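4.3 シミュレーション画面での視点設定と把持前姿勢の確認

本節では、Koo制御ソフトウェアのシミュレータで手先視点と全体視点を切り替え、計画器が出力した把持前姿勢を確認する手順を説明します。作業を始める前に、4.2節のシーン読み込みを完了してください。

1. メインメニューから「シーン」→「表示」を開きます。
2. 「視点」タブで「手先」と「全体」の両方を有効にします。
3. 「影の描画」をオンにします。影の輪郭は認識モジュールの入力にも反映されます。
4. 対象物の一覧から万力を選び、「把持前姿勢を計算」を押します。計算には約60秒かかります。
5. 計算が終わると、各視点の画像がプレビュー欄に並びます。

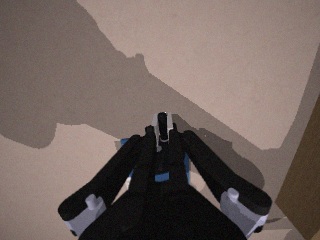
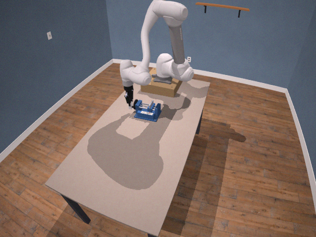 図4-5 手先視点(1枚目)と全体視点(2枚目)の表示。全体視点ではグリッパが青い万力の黒いノブの横に位置している。

6. 全体視点で、グリッパの指先とノブの位置関係を確認します。手先視点では対象物の大部分がグリッパに隠れるため、位置の判定には使用しないでください。
7. 姿勢を修正する場合は「手首」タブを開き、回転角を入力します。初期値は90度です。
8. 「干渉チェック」を実行します。グリッパと万力、グリッパと天板の2組が検査対象に含まれていることを確認してください。
9. 問題がなければ「姿勢を保存」を押します。保存した姿勢は、5章の動作計画で開始点として選択できます。

注記
・手先視点の画像では、テーブルに落ちたアームの影が広い範囲を占めることがあります。認識モジュールが影の境界を物体の輪郭として検出する場合は、「影マスク」を有効にしてから手順4をやり直してください。
・光源の向きを変えると影の形も変わります。比較用の画像を出力するときは、光源設定を固定してください。
・エラー717が表示された場合は、対象物の座標系が読み込まれていません。4.2節の手順に戻り、シーンを再度読み込んでください。

注意
干渉チェックの結果は、シミュレータに登録された形状だけを対象としています。保存した姿勢を実機に転送する前に、実機側の周辺物がシーンに登録されていることを必ず確認してください。実機での初回動作は低速モードで行い、非常停止ボタンに手が届く位置で操作してください。

改訂:2022年7月21日 手順8の検査対象を追記(担当:Zdenka Petek)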